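About Us

Hello, and thanks for dropping by. I'm Eliécer Huaranga, and I started the Chávez Bursary Trust from the back bedroom of my flat in Visholm. We help people from this end of the county get to college or university when the money side of it is what's stopping them. We also make a fair bit of noise about how student funding works, mostly by writing to councillors and turning up at meetings with too many folders.

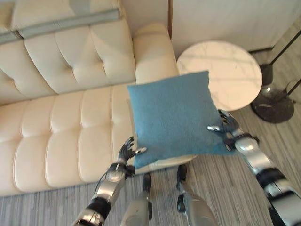
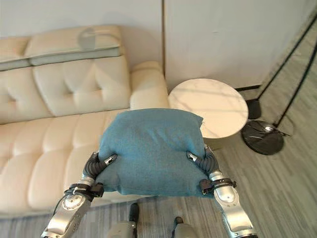
A blue pillow and a cream sofa.

I suppose I should explain the name first, as people always ask. Mrs Chávez taught maths at the old Grisow secondary and she was the one who sat me down at sixteen and made me fill in a university form. I didn't want to. My dad was out of work and I had a perfectly good Saturday job that was about to become a perfectly good full-time job. She filled in half of it herself (her handwriting, my signature) and drove me to the interview. I got in, and then nearly didn't go, as there was a gap between what the grant covered and what the room cost. She and two other teachers paid the deposit. I found that out years later, from one of the other two!

So that's the gap we try to fill. It's often a small one. People think it must be fees, but for most of our students the fees are sorted through a loan and it's everything that comes before the loan lands — the deposit on a room, the train fare, a set of chef's knives, a laptop that will open more than one thing at once. The loan arrives some weeks into term and the landlord would like his money in the summer. I have been saying this to anybody who'll listen since we began and I'm still saying it.

We've made 90 awards so far, to school leavers and to quite a few grown-ups going back to study. The most we can give one person is £2,000, and plenty ask for far less than that. One chap on a plumbing course wanted his bus pass and nothing else, and I had to talk him into boots.

How it works

You write to us. There's a form, but it's two sides long and I'm happy with a letter if you'd rather. Tell us what the course is, where it is, what you need the money for and when you need it by. You don't have to tell us your life story. I've read enough application forms that ask young people to set out every sad thing that ever happened to them, and I can't stand them.

After that somebody rings you for a chat, usually me. We try to give you a yes or a no within 10 working days. If it's a yes we pay the college, the landlord or the shop directly where we can, and you where we can't. None of it has to be paid back. If you leave your course early we'd like to know, but you won't be in trouble and we won't come after you for the boots.

You need to live in Visholm, Grisow or one of the villages along the Nastlow road. I know that's a bit tight and I get cross emails from people just over the river. It's written into the terms our first donors agreed, and changing it is on my list.

The noisy bit

We aren't tied to any party. I've sat in the offices of councillors from all of them and the tea is equally weak. What we've been asking for is quite plain — that the county's hardship fund for students goes back to paying out before term starts, as it used to. At the moment it opens in January, when a good few of the people who needed it have already packed up and come home.

We took a petition to the full council meeting this year and I was given my three minutes at the microphone. I ran over. The motion to look at the dates again was passed, and it has gone off to be looked at, and I ring up now and then to ask how the looking is going. If you'd like to help with that side, write to your own councillor in your own words. A short letter from a resident does more than a long one from me.

Who we are

There are 11 of us, if you count everyone who reads applications. Three are former award holders and they're much stricter than I am. We've no paid staff and we moved out of my bedroom last winter, into a room above the Nastlow Building Club, which has a working radiator and a phone line. Come up and see us if you're passing, though do ring first. The stairs are steep, and we can meet you downstairs if that's easier.

If you want to give money, lovely, thank you, and please say on the slip whether you'd like to hear from us again. If you want to apply for some, ask for the form by post or over the phone, or pick one up from Grisow library, where they're kept next to the bus timetables.

Page last updated Jul 26, 2022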